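How Long Does Fruit Really Last? A Household Storage Study in Stumesance
Final project report, Food and Home Science
5/18/25

Why I picked this

My family throws away a lot of fruit. I started noticing it last August, when a whole bag of peaches went from rock hard to mush while we were all waiting for them to be ready. I wanted to know if where you keep fruit matters as much as which fruit you buy, and this project gave me a great excuse to find out!

My question was simple: does fruit kept out in the open at room temperature go soft sooner than fruit kept in a cool place, and is the difference the same for every kind?

Background reading

Fruits fall into two big groups. Climacteric fruits keep ripening after they are picked. Apples, pears, mangoes, bananas and peaches all belong here. Non-climacteric fruits, like grapes, cherries and most citrus, pretty much stay as ripe as they were on the day of picking. They can get softer or dry out, but they don't get sweeter.

The first group ripens with the help of a gas called ethylene, which the fruit makes itself. One fruit giving off ethylene can push its neighbors along too – that's the science behind the old trick of putting a banana in a paper bag with a hard avocado. I loved this part of the reading, and I now explain it to everyone at dinner.

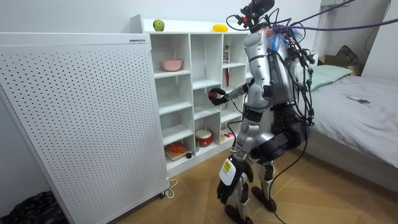
Method

I bought all the fruit at the Bako market on the same morning and tried to choose pieces with no bruises. Each kind was split between three places: an open shelf, a closed paper bag, and the crisper drawer of our Brondex refrigerator. The test ran for nine days. Every evening I pressed each fruit gently near the stem, smelled it, and gave it a softness score from 1 (hard) to 5 (too soft to eat). I also weighed each piece on a kitchen scale, because losing water is a big part of why fruit wrinkles.

I had planned to use a firmness tester from the school lab, but it leaves a hole in the fruit, and a fruit with a hole in it spoils faster. Thumbs it was. My total starting weight was 1,790 grams, not counting one pear that my brother ate on day 2 and that I had to replace. The replacement is left out of the averages.
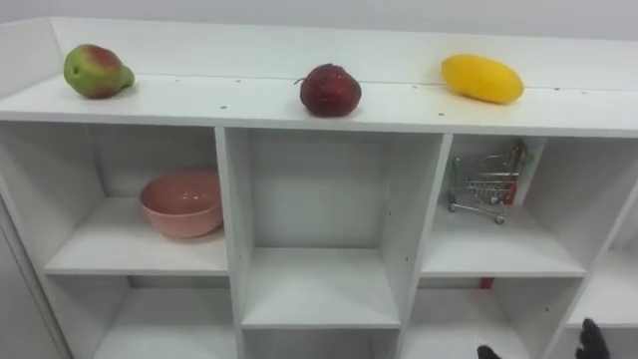

Results

The mangoes changed the most. In the paper bag they reached a score of 4 by day 5 and smelled wonderful. On the open shelf they took until day 7. In the drawer they barely moved, and the skin got a bit dull.

Pears were trickier. They ripen from the inside out, so the outside still felt firm when the middle was already soft. Pressing at the neck worked much better than pressing at the side, and I wish I had known that on day 1. 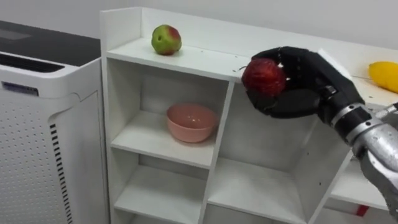 Apples surprised me. I expected them to be the boring part of the study, and in the drawer they were, but on the shelf they lost crunch well before they looked any different. Color is a poor guide here. An apple can be glossy and red all over, like the one held up in front of the shelves in the photo, and you still can't tell from the skin how crisp it is inside. My shelf apples had a mealy bite by day 9.

What could be better

My scores depend on one person's thumb. I'd like a second tester who doesn't know which place each fruit came from. Our kitchen also warms up in the afternoon, and I only wrote down the temperature in the evening. The Cuvell thermometer I borrowed can log all day, so next time I'll use that feature!

What we do at home now

Apples go straight in the drawer. Pears and mangoes stay out until they give a little, then move to the fridge.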